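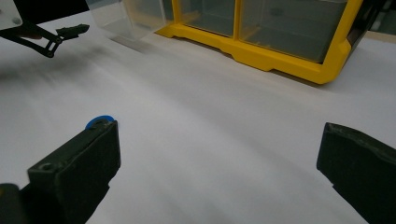
**Ticket:** Second pair of hand-held grippers, finger pads and bench storage
**Opened by:** Shengli Hou
**Assigned to:** Celeste Neves (purchasing)
**Priority:** normal, changed to high, then back to normal
**Status:** open, waiting for supplier

**Shengli Hou**

Hello Celeste. I open this ticket for the equipment of the sorting bench, as you asked me to do and not to write it by email. We have two problems which I would like to solve with one order.

First problem: the finger pads. The pads on the right-hand tool do not close parallel any more. There is a small gap at the front when the fingers are closed, and small flat parts slip out of it. I tightened the screws two times. After the second time it was good for one morning, then the gap came back. I believe the hole in the pad is worn, but I am not fully sure.

Second problem: we have only one pair of tools. When one of them is in repair, all two-hand work stops. For the drawer task we need both hands, one to hold the organizer and one to pull the drawer.

What I ask for:

- 1 pair of complete hand-held grippers, same model as now (Marner)
- 7 spare finger pads, black
- 1 more drawer organizer, same type as the yellow one on the bench
- 2 clear bins

**Celeste Neves**

Thank you, this is clear. Some questions before I ask for a quote.

1. Is it necessary to buy from Marner? Vidal also offers a hand-held gripper and their delivery is shorter.
2. Why 7 pads? It is an odd number and they are normally sold in pairs.
3. The budget line for the bench has 2000 euros left until September. Does your list fit in it?

**Shengli Hou**

1. I would prefer Marner. If the finger opening is different from the one we have, the new recordings cannot be mixed with the old ones, and then we lose the benefit. I did not measure the Vidal tool myself.
2. It was my mistake. I counted the pads which I want to replace and forgot that they come in pairs. Please write 8.
3. I don't know the price of the complete pair today. The last invoice is with Benoît.

**Benoît Charpentier**

I found the invoice. One complete pair was 1000 euros without the mount plates. The pads were 80 euros for a set of two. So with four sets it makes 320 for the pads and 1320 together, before shipping and tax. It fits, but please consider that the price is from last year's list.

Also, the mount plates must be ordered separately. Last time we forgot it and the tools stayed in the box for three weeks.

**Celeste Neves**

Quote requested from Marner on February 20, 2018. I added the mount plates as a separate line. I also asked Vidal for the drawing of their fingers, only for comparison.

For the organizer, I need the exact reference. "The yellow one" is not enough, there are several sizes in the catalog from Odus.

**Shengli Hou**

There is no label on it that I can find. It has a yellow plastic frame with clear gray drawers, and they are not all the same width: a narrow one is next to a wide one. This point is important for us, please do not accept the version with equal drawers. I will measure the outside and write it here.

**Abla Rizk**

May I add something, as I work at this bench the most.

Before we buy a second organizer, can somebody check the depth of the table? With the organizer and the clear bin side by side at the back, the space in front is good for both hands. If we put one more in the same row, I am afraid the left tool will hit the bin each time it comes in from the side. Maybe the new one should go to the second bench, and we keep this one as it is.

The white surface is fine and I would not change it. Blue parts are easy to find on it.

**Shengli Hou**

Abla is right. I agree to put the new organizer on the second bench. The number in the order stays the same.

**Celeste Neves**

Answer from Marner: complete pair is available, the pads are on back order and they give no date. They propose to ship in two parts, but then we pay the shipping twice. Priority changed to high until we decide.

**Benoît Charpentier**

For the pads, Clémence can print a temporary set in the workshop. She did it for the Onemum project and it held for some weeks. The material was softer than the original, so please do not use them for recordings which must be compared.

**Clémence Perrin**

Yes, I can do it. Please bring me one good pad as a model, not the worn one, and tell me which screw you use.

**Shengli Hou**

I will bring the left one at lunch time. In this case we can wait for one single shipment. Priority can go back to normal.

**Celeste Neves**

Changed. Still missing from your side: outside dimensions of the organizer, and your confirmation of 8 pads in writing from the team account. I will send the order when I have both.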